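2019-04-22

To: Araba Kwofie, Povstead Fund
Re: Gimlow project, equipment planning, second progress report

Dear Araba,

Thank you again for being so patient with our questions over the winter, and for the long phone call in January, which did more to straighten out our thinking than all of the meetings we had held before it. I promised you a plainer report this time, with the money up front and the stories after, and I will do my best, although you know by now that I tend to wander.

The short version is that we are inside the budget you approved, that the first table is in use, and that we would like your agreement to change the order in which we buy the rest. The longer version follows.

## What the first table has taught us about buying

When we wrote the original proposal we planned around the arms, which seemed sensible at the time, as they are the expensive part and the part that everyone asks about. I now think we should have planned around the grippers. They do all of the touching, they take all of the knocks, and in our case they spend their days on kitchen things - ladles, scoops, cups and the like - with thin, smooth handles that ask a great deal of a pair of fingers.

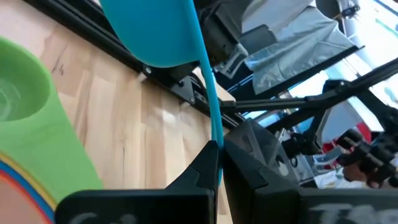 So the first change I would like to propose is a proper line for spare fingers. We had put nothing at all under that heading. Grelar has quoted us for a run of 40 pairs, with a better price per pair if we go to 80, and after going back and forth on it I would rather take the smaller number. The finger shape may well change again before the year is out, and I would hate to be writing to you next spring with a drawer full of parts that fit nothing. The setup charge for the run is $2,000 either way, and we can cover it from the amount we had held back for freight.

Cables are the second thing, and I will admit I had thought of them as small change. They run along the arms and over to the table, they need somewhere tidy to go, and every time we move a workstation we find ourselves a little short. I have added a modest allowance for longer leads and for covered channels along the floor, and I hope you will forgive me for not having thought of it sooner.

## Everyday objects and small purchases

You asked whether the consumables line was too generous, and the fair answer is that it was too generous in one place and too thin in another. We overspent on boxes and trays, most of which are still on the shelf, and underspent on the objects themselves. Butkienė, who supplies most of our housewares, has been very kind about mixed orders, and our list there has now reached 47 articles, nearly all of them cheap. 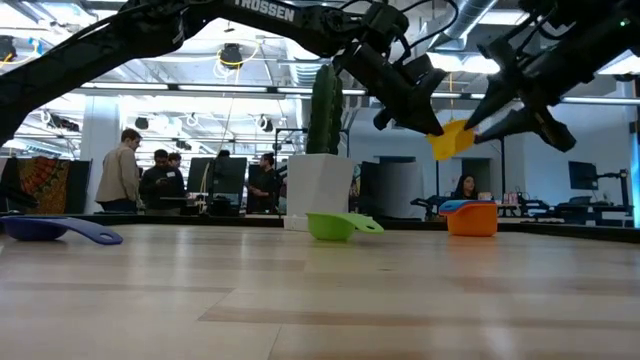

The team feels strongly that the list should lean toward color and toward soft things, and I have come around to their view. Hard plastic is easy to buy and easy to replace, but it gives us a rather narrow picture of what a household is like. A yellow cloth pinched in a gripper hangs down like a little flag, and holds no fixed shape the way a scoop does, so I would like to move part of the tray money into cloths, towels and napkins. The sum is small enough that I could probably have done it without asking, but I would much rather you heard it from me.

## The room

We are sharing one large open room for now, and on the whole I am happy with that. People can get from their desks to the table in a few steps, and questions are answered across the room in a moment that used to take us a day of messages. The cost is in noise and in floor space. Before we add a second table I want to settle where the walkways go and how much clear floor each station needs, and I have asked for a drawn plan, which I will send on to you as soon as I have it.

## What we would like to buy next, in order

1. The 40 pairs of spare fingers from Grelar, together with the setup charge.
2. Leads and floor channels for the table we already have. I would like these in place before anything else is moved.
3. The soft goods from Butkienė, paid for out of the tray money, along with a few more scoops and measuring spoons in the same range of colors as the ones we use now. 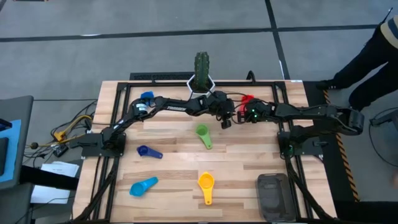
4. The second table and its pair of arms. This was first in the proposal and is now last, and I know that may look odd on paper. The price we were given still holds, and the delay would give us time to finish the floor plan.

## What I need from you

A yes or no on the new order of purchases would be enough to get us moving, and an email is fine. If you would prefer to talk it through first, I would be very glad to - and you are always welcome at Gimlow, where there is a good deal more to see than I can fit into a letter.

The updated budget sheet is attached, with the changed lines marked in the last column.

With warm thanks from all of us at Gimlow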